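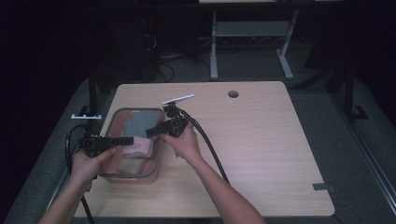

Cloth task, both hand-held grippers over the storage bin.

Yorath cloth set - README

Student project, Robotics Club
Released 28 June 2019

What this is

Recordings of people folding, packing and unpacking small cloths with a pair of hand-held grippers. The club made the set for its manipulation project and we are sharing it with other student groups who want something to train on. Yorath is the name of the set. Nero is the name of the gripper design, and Tilance is the logging program.

Who made it

Alun Bellis - gripper design and printing
Myfanwy Ruddock - logging program, time sync
Heledd Meredith - task sheets, labelling
Mared Hughes - checking, this README
Meirion Mostyn - staff supervisor

What is in it

There are 1,690 recordings in the raw folder and 1,489 in the clean folder. The clean folder leaves out anything where a cable came loose, the log stopped early or the wrong task sheet was used. We kept the raw ones because Myfanwy wanted them for testing the sync code, and somebody else may want them too.

Each recording is one go at one task. The tasks are:

bin_in - cloths start on the table and end in the bin
bin_out - the reverse
bin_swap - change the order of the cloths inside the bin
fold_half - one cloth, folded once, on the table
fold_bin - fold on the table, then into the bin

fold_bin was added in January and has only 103 clean recordings. Treat it as a small extra and don't balance your training around it.

Folders

raw/ - everything, sorted by session
clean/ - sorted by task
labels/ - one text file per clean recording
sheets/ - the task sheets people were given
tools/ - loader and a short viewer

Each recording folder holds the head camera video, a left gripper log, a right gripper log and a notes file. The logs give jaw opening and a timestamp on each row. Left and right always mean the wearer's left and right.

How the recordings were made

One person at a time, working at the table with a gripper in each hand. The grippers are wired, so the cables often come into view and sometimes lie across the table. Cloths are mixed in colour and thickness. People were asked to work at their own speed and to carry on if they dropped something. Drops are marked in the labels as "drop", with a start and an end time.

Known problems

- The left log in the first sessions runs slightly behind the video. tools/shift_left fixes it. Do not run it twice on the same folder.
- The bin is see-through and cloths can be seen through its sides. Heledd's labels go by where the cloth is, so "in_bin" starts when the whole cloth is below the rim.
- Some notes files are empty. This means nothing was written down, and the recording itself is fine.
- Lighting changes between sessions. We did not correct for it.

We have not yet trained anything on fold_half that we would want to show. The bin_in results are in the club report, along with the settings used.

Using it

Free for teaching, club and research use. Please name the Yorath cloth set and the club if you publish anything. Voices were removed from the video before release, and everyone recorded signed the form kept by Meirion Mostyn.

If you find a bad label, send Mared Hughes the recording name and the time in the video. Corrections go into the next version, and the old label files stay in labels/old.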